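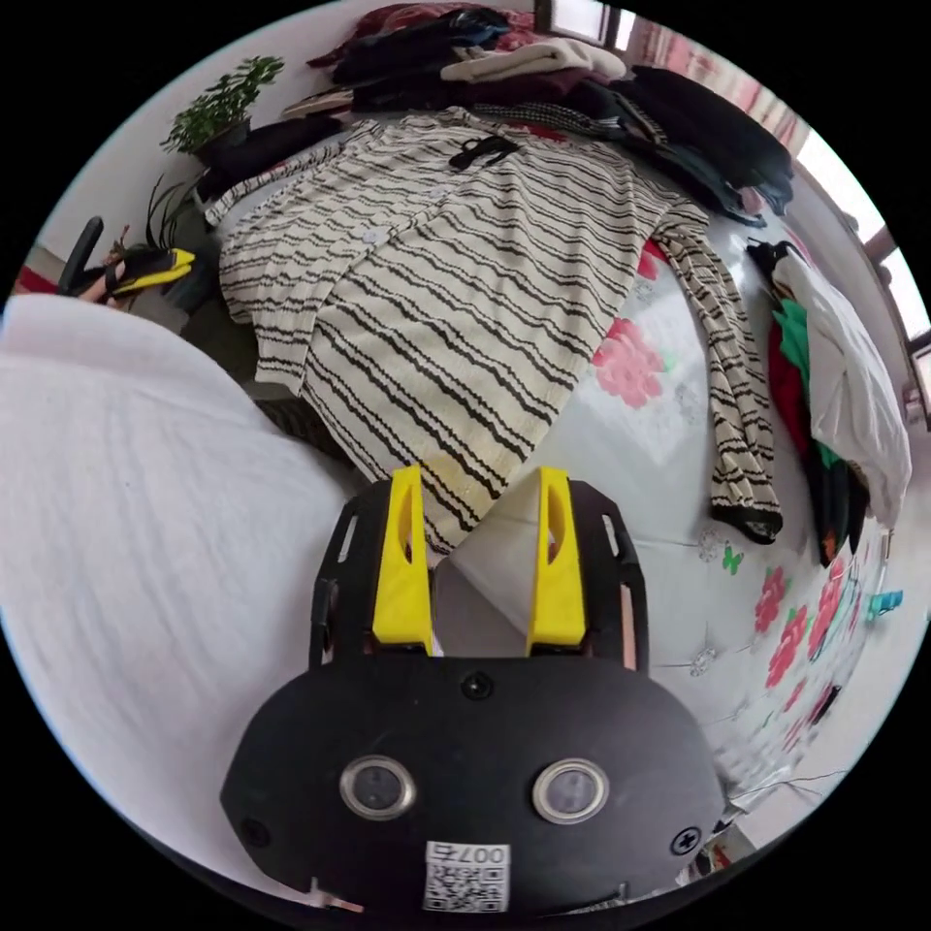 Never start with the drawers, is what Ward Visser would tell you. Start with the bed, because you need to sleep in it. Glykeria Karagiannis hears this and laughs.

"Ward is right but he stops too early," she says. "He clears the bed and then it's a chair."

We talked in May, quick call, she was between two jobs in Munham. She has been sorting other people's closets for years now, small bedrooms mostly. Over 1000 pieces went through her hands last winter, she says. Knits are what she likes and what she complains about.

So, cardigans. Hang or fold?

"Fold. Always fold. A hanger gives you shoulders, little horns." Buttons first, she does every one. Then flat on the bed, face up, smooth the hem with both hands, flip it over. Sleeves in across the back, then bottom to top in thirds. Stripes help, she says, you see right away if you are crooked. Wavy ones help less.

And the hem?

"People pull it. Don't pull. You pinch and lay it down, that's all. I had one from Trestton, nice wool, the owner had tugged it every wash and the front was longer then the back." She fixed it with steam. Mostly.

On piles she is strict. Dark knits together, lights together, and anything with a bow or a tie at the neck goes on top so it doesn't get squashed. No stack higher than 12. Her friend Chrysanthi Pappas does 20 and they argue about it, still.

"Her bottom sweater is a pancake. Write that down."

What about stuff that's worn once, not dirty, not clean? She sighs. Side of the bed, hung up, where air gets to it. Two days. After that decide, wash or fold. Plants on the windowsill side and not over the clothes, she has had soil in a sweater and does not want to talk about it 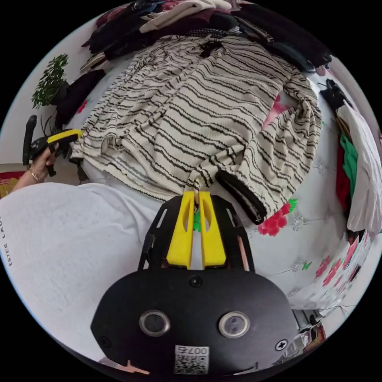

Small rooms, one bed

Most of her clients have no table to fold on, so it's the bed or the floor. She likes the bed. Clean sheet, blanket shoved over to one side, folded things up by the pillow end and the unfolded wherever it fits. Work from the middle.

"An hour, maybe more if they want to tell me about every peice. They usually do."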